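# Tin Can Bells: Bench Gallery

These pages follow the bells from stock to finished string. The project started in February at the Stastanberg workshop, where Lajos Dobos had a shelf of clean metal cans and no plan for them. Fulgencio Alvarado worked out the hanging method. Cans go in by size, smallest first, and every bell is built the same way so that parts can be swapped between strings.

## Stock

Cans are sorted by diameter before any drilling. Dented rims are set aside, as a dent shifts the pitch and makes the can hang off level. Labels are soaked off overnight and the glue is removed with a plastic scraper.

## Drilling

The base is marked at center with a punch, then drilled from the outside over a wood block. Start with a 4 mm pilot hole and open it to 5 mm. Burrs on the inside face are taken off by hand. A burr left in place will cut twine within a season.

## Twine

Each cord is cut to 400 mm. Cut ends fray quickly; a drop of wax on each end slows it down. Synthetic cord lasts longer outdoors but slips at the knot. The Kudava string was made with it and had to be retied twice.

## Center fitting

A short metal fitting sits in the middle of the base, inside the can, and the twine loops around it. The can is laid on its side for this step so the inside can be reached through the open end.
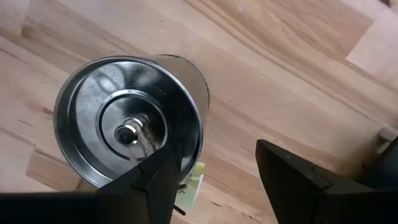 Knots are pulled tight by hand and left overnight before any load goes on. Dobos prefers a double overhand. Alvarado uses a figure eight, which takes up more cord and is easier to undo.

## Hanging

The finished strings are almost 900 mm long. Leave a gap between neighboring cans, or they will rub in light wind and wear through the finish at the rim. The Heltlow string hangs under a porch roof and is checked on the first Monday of the month.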